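Small cupboards, long lives: a conversation about storage that stays put

12 November 2020

The woman who runs the repair side of Nirivia has been fitting, mending and moving other people's cupboards for 30 years. She prefers not to be named in articles, on the grounds that customers then ring her at home. The business works out of a unit behind a row of garages, with a kettle, two benches and a rack of doors waiting to be matched with the cabinets they came off.

She started at Osmont, a shopfitting firm that has since closed, where she spent her first years putting up shelving in chemists and shoe shops. The work was fast and most of it was thrown away when the shop changed hands.

"We'd put a whole shop in over four nights," she says. "Five years later someone would ring up and ask us to take it all out again. Good cabinets, nothing wrong with them. They went in a skip. I took a few home and they're still in my mum's garage."

Those few were the beginning of Nirivia. She cleaned them up, changed the handles and sold them to neighbours who wanted somewhere to put tins. Word went round, and people began bringing their own furniture to be put right. Last year the workshop handled 38 cabinets, most of them small enough for one person to carry.

She is firm that a small cabinet is harder to get right than a large one. In a fitted kitchen, a door that sits slightly low is lost among the rest. On a single cupboard standing on a table or a worktop, it is the first thing you notice.

"People look at it every day from a foot away," she says. "They're standing there waiting for the toast and they're looking at the gap along the top of the door. It drives them mad in the end."

The hinges are nearly always the cause. Doors get leaned on, children pull on them, and the screws work loose in their holes. Her usual repair is to take the screw out, glue a sliver of hardwood into the hole, let it set overnight and start again with a fresh pilot hole. She does not like longer screws as a cure – they come through the side, she says, and then you have two jobs.

Tall doors need more thought than short ones. The weight hangs further from the fixings and any twist shows up at the far corner. She checks them by opening them fully and looking along the edge, top to bottom, before she touches a screwdriver.

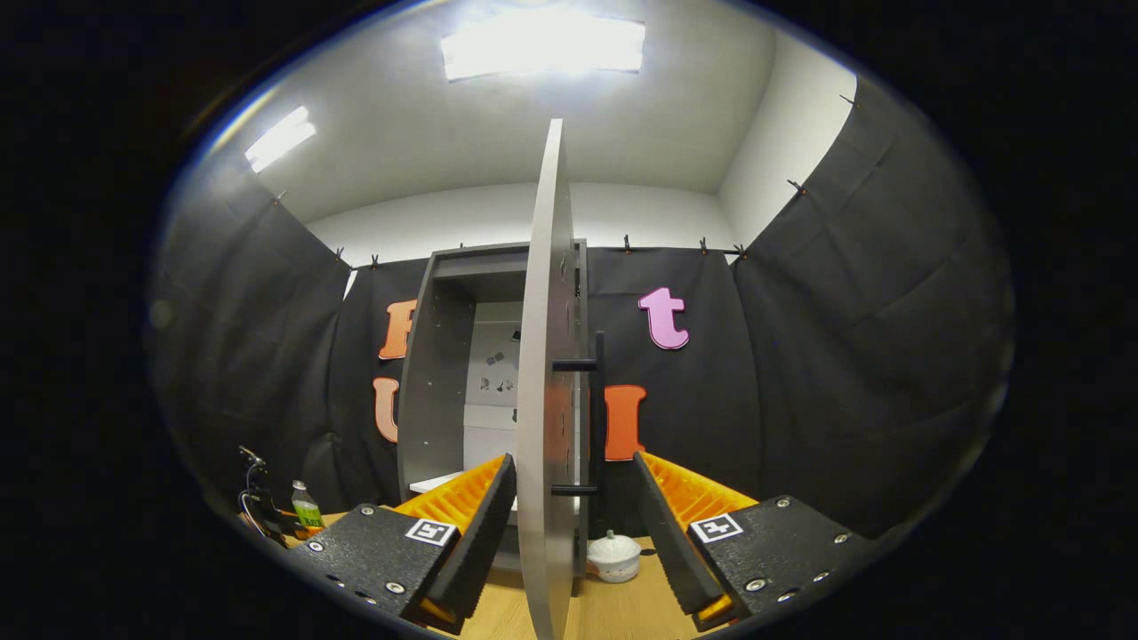
Doors and handles

The grey cabinet has a tall door with rounded edges and two black bar handles, one above the other. It is a colour she is asked for more than any other at present. Ten years ago it was cream, and before that everybody wanted pine.

"Grey's all right," she says. "It doesn't show fingermarks like white does. With black handles you can find them in bad light, and a bar you can get your whole hand round. My own preference is a bar every time. Knobs come undone."

She has strong views on where handles go. Many are fitted to suit the look of the door, with no regard for the height of the person using it. When a customer brings a cupboard in, she asks where it is going to stand and who will open it most. A handle at a good height on the floor can be far too high once the cupboard is up on a table.

The insides matter to her as well. She likes a white back wall because it throws a little light on to whatever is at the rear, and she likes people to make use of that wall for small things. A shelf near the bottom suits anything with some weight to it. Small pots with lids, the sort that hold salt or sugar, tend to live out on the table beside the cupboard, and she sees no point in arguing with that.

"If you use it four times a day, leave it out," she says. "The cupboard's for the other things."

Nirivia keeps a stock of 3,000 handles, sorted by the distance between the screw holes, in drawers bought from a haberdashery called Lovimell when it cleared its premises. Hinges come from Habte, a supplier she has used since the beginning and whose catalogue sits on the bench with its cover missing.

Repairs were slow in the spring and then picked up sharply. By October there was a waiting list. People had been at home with their furniture for months, she says, and had run out of patience with it.

For anyone with a sagging door and no wish to join the list, her advice is to begin by emptying the cupboard. Check that it stands level, and put a piece of card under a corner if it does not. Then tighten the hinge screws by hand, a little at each one, and close the door between turns to see what has changed.

"Half the ones that come in here only needed that," she says. "I tell them so and they still want me to do it. I charge them for a cup of tea."

The workshop is open in the mornings. Large wardrobes are by arrangement only, as the doorway is narrow.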